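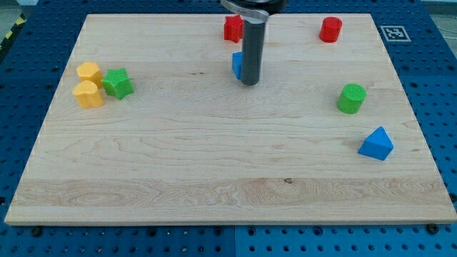
*Dernis Model & Toy Club — Woodwork Section*

Sunday, March 3, 2024

The maple board is back on the perforated bench after its second coat of oil. I kept the figured strip at the front, small knot included. Ward Van Beek would have planed a fresh piece, but the knot is sound and a block will stand on it without rocking.

Notes on the shape blocks, mainly for Mieke Van Acker, who is making the sorting tray:

- The green star and the green cylinder have a dotted texture on top. Measure across the faces and ignore the bumps.
- Hearts and pentagons are both yellow in this lot, so colour alone won't sort them. The tray needs cut outlines.
- Stars come in red and green. One outline will do for both.
- The blue triangular prism goes in on its triangular face. Allow 2 mm clearance all round, as the corners catch first.

I tried the first tray in 16 mm pine and it cupped within a week. The next one will be maple from the same plank as the board, rubbed down to 1000 grit before oiling — probably too fine, but the offcuts at 400 still felt rough along the end grain.

Mieke has the paper templates. The heart still needs redrawing, as its point came out too sharp for the fretsaw blade I use. Tray to be ready by June.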